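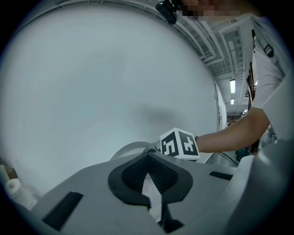
A Plain Wall and a Long Ceiling: Jacqueline Lacroix on the Prunau building

Jacqueline Lacroix has been responsible for the interior of the Prunau building since the Hoarau Foundation took over the lease. She received us on Thursday, April 23, 2020, to discuss the refurbishment of the ground floor, its workrooms and the corridor that joins them.

The building was put up as a warehouse, and the Foundation chose to keep the ceiling as it was found. Beams, ducts and panels remain in view and have been painted white. "There was a proposal to hide everything behind tiles," Ms Lacroix recalls. "It would have cost us height, and every repair would have begun with taking the tiles down again. Pascal Chevalier, our architect, argued for paint and nothing more. I was doubtful at first. I now think he was right."

The walls were treated in the same spirit. They are smooth, white and free of shelving for most of their length. Asked whether staff had found this severe, Ms Lacroix chooses her words with care. "Some did. We received requests for pictures, for a colour, for a large clock. We agreed to the clock. People work with their hands here, often standing close to the wall, and they prefer a surface that can be wiped down at the end of the day."

Lighting proved the more difficult subject. The fluorescent tubes were kept on the advice of Armelle Deschamps, who oversees maintenance for the Foundation. The stores still held up to 50 replacement tubes, and the fittings themselves were sound. "Ms Deschamps told me plainly that I could have new lamps or a new floor," says Ms Lacroix. "The old floor had 83 recorded defects. The decision took very little time."

She does not claim that the result is perfect. The light falls unevenly near the workrooms, and a person standing beside the wall will cast a faint grey shadow on it. Two of the teams have asked for adjustable lamps at their tables, and a trial is planned for July. "It is a fair request. Fine work needs light from the side as well as from overhead, and I ought to have asked the teams about it sooner."

Sound was also discussed at length. Hard walls and an open ceiling carry voices down the corridor, and in the first weeks there were complaints from the offices at the far end. The Foundation has since fitted seals to 12 doors. Conversation in the corridor itself has not been restricted. "I would not wish to do that," Ms Lacroix says. "A good deal is settled there between one room and the next."

The upper floor remains to be done. It has 900 square metres of space, at present used for storage, and its ceiling is lower. Mr Chevalier is preparing drawings, and Ms Lacroix expects to be asked once more about tiles. "I shall give the same answer. The colour of the stair doors is another matter, and we have not yet agreed on it."

Contact | © 2020 Hoarau Foundation | Back to top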